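Kitchen counter thread, because a few people asked how I have the back row set up. Long one. Skip to the end if you only care about the cutting board.

1/ The counter is white with gray veining, marble pattern. It shows coffee within a minute. I wipe it morning and night and I no longer try to keep it perfect in between.

2/ Everything that stays out lives along the back edge, against the tile. The front stays open for working. That is the whole system. The rest of this thread is details.

3/ I used to have the containers spread over both sides of the stove. Every time I cooked I moved 3 or 4 of them to get at an outlet. In August I took everything off and only put back what I'd touched that week.

4/ What didn't make it: the knife block, a paper towel stand, two vases, a Veledance bread box that was too deep for the counter. The bread box went to my sister. It fits her place fine.

5/ Wooden spoon goes in the brown crock. I had way more in there before and could never pull one thing out without two others coming along. The extras are in the drawer now.

6/ The canister with the round wooden lid stays because the knob is easy to grab with flour on your hands. I've had canisters with clamp lids and I don't miss them.

7/ Yellow pitcher. Someone asked if it's Costa. No idea, it came from a yard sale with no label. Lid still fits, so it stays out.

8/ Cereal goes at the right end. It's the ugliest thing on the counter and it gets used every single day. I tried decanting it for a while – everyone in the house ignored the jar and opened a new box.

9/ Toaster oven is on the left. It runs hot, so I pull it forward when it's on and keep bags and paper away from it. Crumb tray gets emptied when I remember.

10/ Backsplash is small square tile, dark blue and teal and gray. Small tile means a lot of grout. I sealed it with Wusum from the hardware store, 16 ounce bottle, and have most of it left. Tomato sauce comes off with a damp cloth now.

11/ The cutting board is bamboo with a groove around the edge. I leave it out on the counter full time. When it lived in the cabinet I kept grabbing a plate to cut on, and the plates were getting scratched.

12/ Board care, since that's most of my messages. Hand wash, dry it standing up, mineral oil when it starts to look pale. I give the oil 20 minutes and then wipe off whatever is left – longer is fine too.

13/ Total spent on this was the sealer and the oil. If you're pricing a remodel over a messy counter, clear the back row first and live with it a few weeks.

14/ Last one. Counter as it is these days.

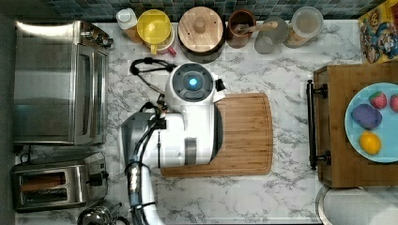
Does a bamboo board need to be oiled on both sides?
Oil both sides and the edges, so one face doesn't take up more water than the other and warp the board.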